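We use cookies to remember your settings and to see which pages get read. By continuing to browse you accept this. Manage preferences

Can a machine do the clearing up in a small guesthouse yet?

My sister and I look after a 12-room guesthouse in a building from 1934, with a wooden staircase, uneven floors and small tables all over the place. Every morning somebody has to move the flowers, wipe down, put the flowers back and carry the cups to the kitchen. My knees are not what they were, and since November I've been doing most of it alone. A salesman from Flimance told me that a robot could take over "within the season," and I would love to believe him! Is there anything I could buy today that picks up a vase without smashing it? I don't need it to be fast, and I'd be happy if it only did the ground floor.

Posted March 4, 2023

Answer 1

Not yet, I'm sorry to say, at least at a price a guesthouse could live with. I spent 3 years at Jident working on grasping, and small plants in pots were the job we all dreaded. The leaves hide the rim, the pot tips if you touch it too high, and a squeeze that suits one pot is wrong for its neighbor. A lot of the effort now goes into having people do the chore themselves with a gripper in the hand, so a machine can learn from the recordings later.

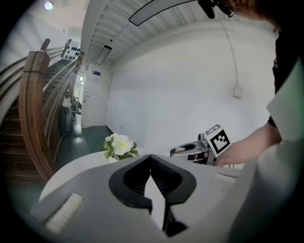

Two hand-held grippers at a table with a small potted plant.

You do get quick at it after a morning or so, and it's rather pleasant work, but a person is still deciding where to reach and when to let go. Take that person away and I've watched a good arm need up to 40 tries at one awkward mug. And then there are your stairs — I wouldn't trust anything on wheels near them. I'd ask your salesman to bring his machine over and let it loose on your own breakfast tables before you sign a thing.

Answer 2

get a cart. We have the D'Amico folding one, best money we ever spent

Answer 3

I agree with the first answer about tables, but floors are another matter. We run an Ernomier floor cleaner in our shop after closing and it copes nicely as long as we pick up the cords and chairs first (it does love a cord). It won't touch your cups, but it might spare your knees the mopping, and that's something. Do check the height of your door sills before you order, ours needed a little ramp at the back.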